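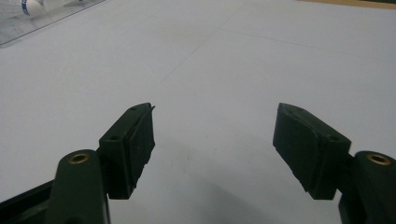 Page last changed: June 28, 2019

Hand-held gripper comparison: first results from the Julville workshop

The handling group at Julville has completed the first part of its comparison of finger pads for the hand-held grippers. The work began in May under the direction of Naledi Mkhize and was carried out at the request of the Clutard site, where the same tools are to be introduced later in the year. Members of both sites have asked for a short account of the findings, and the following is given ahead of the full report.

Two sets of pads were under consideration. The first, known internally as the Maluleke pad, has a rubber facing on a rigid block. The second, supplied by Trimitz, is softer throughout and bends on contact. Both were fitted to the same pattern of finger, so that the operator's hand position and the opening of the tool did not differ between sets.

The object chosen for the principal test was the shuttlecock. It is light, it rolls when disturbed, and its skirt is damaged by a firm grip. Operators were asked to move shuttlecocks between the open board and a plastic tray, working with a gripper in each hand. A transfer was counted only where the shuttlecock was released inside the tray without being touched a second time.

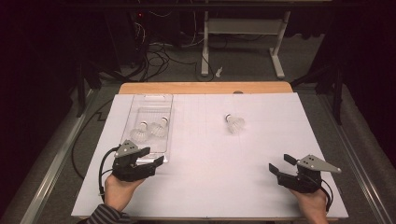

Shuttlecocks in the tray and on the gridded board, with a gripper held in each hand.

In all, 384 transfers were attempted with the Maluleke pad and 316 were counted. The Trimitz pad was not taken through the full series. It was withdrawn after 36 attempts when the facing began to part from the block on two of the fingers, and no figure for it will be published until replacement parts have been received. Readers are asked not to draw conclusions from the shorter run.

Most of the failed transfers occurred at release. Operators reported that the skirt tended to stay against one pad after the fingers had opened, and that a slight turn of the wrist was needed to free it. Lungile Ngubane has proposed that the angle of the pads be reduced, and a revised drawing is with the workshop. Approaches to the cork end gave fewer difficulties than approaches to the skirt, although they took longer when two shuttlecocks lay close together.

The group also considered the wear of the rubber. Edges became rough sooner than had been expected, and the lower edge of the facing should in future be trimmed before fitting. Sites holding pads of the earlier type are requested to inspect them and to report any lifting at the corners to Uwe Schwerdtfeger, who keeps the parts list. Cable length was raised by several operators. A longer lead has been ordered for the left-hand tool.

The second part of the comparison will deal with the controller settings and will use the same board and tray. Requests for the drawings may be sent to the Julville office.

Comments

Indrek Ķēniņš
Was the tray kept in one position for the whole series? At Clutard we found the raised rim got in the way when working from the left.

Naledi Mkhize
It was kept in one position. The rim will be mentioned in the full report.

Hendrik Moodley
Please could the revised drawing be sent to us as well. We still have the old pads and two of them are lifting.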